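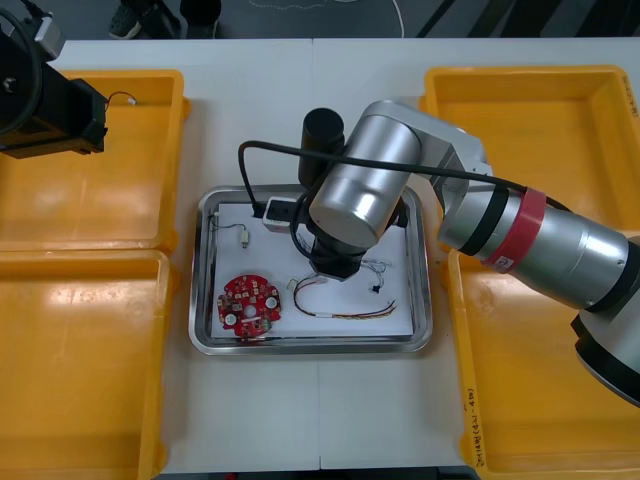 Thoa Quan wrote to the program office that her team had spent more time deciding whether it was eligible than it spent on the application itself, and asked that the steps be set out in one place in plain order. The guidance that follows has been prepared in response. It applies to early-stage hardware and chip design companies that wish to enter the Drinesari Startup Challenge, and it replaces the notes previously sent to applicants by email.

Before you begin

Read the eligibility rules in full. Your company must be registered, must have at least 2 full-time founders, and must be able to show that it owns or has licensed the technology named in the application. Companies that have already received a cash award under the Challenge may not apply again with the same product. They may apply with a different product after the earlier award has been closed out.

You will need the following:

Certificate of registration
Most recent annual accounts, or a bank statement if the company has not yet completed a full year
A list of shareholders with the percentage held by each
Any license agreement covering technology owned by a university or another company
A product summary of no more than 1,000 words

Step 1. Create an account

One founder should open the account on behalf of the company. Use a company email address that will remain active through the judging period, as all notices are sent there. Other members of the team can be added later under Account Settings and may edit the application, but only the founder who opened the account may submit it.

Step 2. Choose a track

The Challenge has 2 tracks. The Design track is for companies whose main product is a circuit, chip or board design. The Systems track is for companies that build a complete device using components made by others. If your product could fit either one, choose the track that matches the larger part of your engineering budget. The program office may move an application to the other track and will inform the applicant if it does so.

Step 3. Write the product summary

State what the product does, who will buy it and what stage it has reached. Judges read the summary before any other document. Avoid general statements about market size unless you can name the source. If a prototype exists, say where it was tested and by whom. If no prototype exists, give the date by which you expect to have one and list the work that remains.

Confidential details should not appear in the summary. Place them in the Technical Annex, which is opened only by judges who have signed the non-disclosure form.

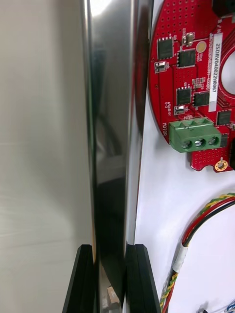 PLATCOMBE, April. The program office has extended the incubation option to companies entering from outside the region. Applicants selected for the final round may now choose either the Platcombe incubator or the partner site at Plorkport, and should mark their preference when they complete Step 4. The preference has no effect on scoring.

Step 4. Complete the incubation form

Enter the number of people who will need desk space and list any laboratory equipment your team expects to use. Requests for shared test equipment are granted in the order in which complete forms are received. Companies that do not need space should select "Remote participation" and leave the remaining fields blank.

Step 5. Upload and check your documents

All documents must be in PDF format. Name each file with the company name followed by the document type, for example "Phí Accounts" for a company registered as Phí. Accented letters are accepted in file names. Once the upload has finished, open every file from within the application to confirm that it can be read. A damaged file is treated as missing.

Step 6. Submit

Select Submit and wait for the confirmation number to appear. Keep a copy of the number. You may withdraw and correct an application at any time before the deadline, but a withdrawn application must be submitted again in full.

After submission

The office reviews each application for completeness within 7 working days. If a document is missing, the company will receive one request to supply it. Finalists are invited to present to the judging panel by video call, and at least one founder must attend.

Questions about eligibility should be addressed to Nga Mạc at the program office. Please include your confirmation number if you have one.

Page last revised 2020-04-13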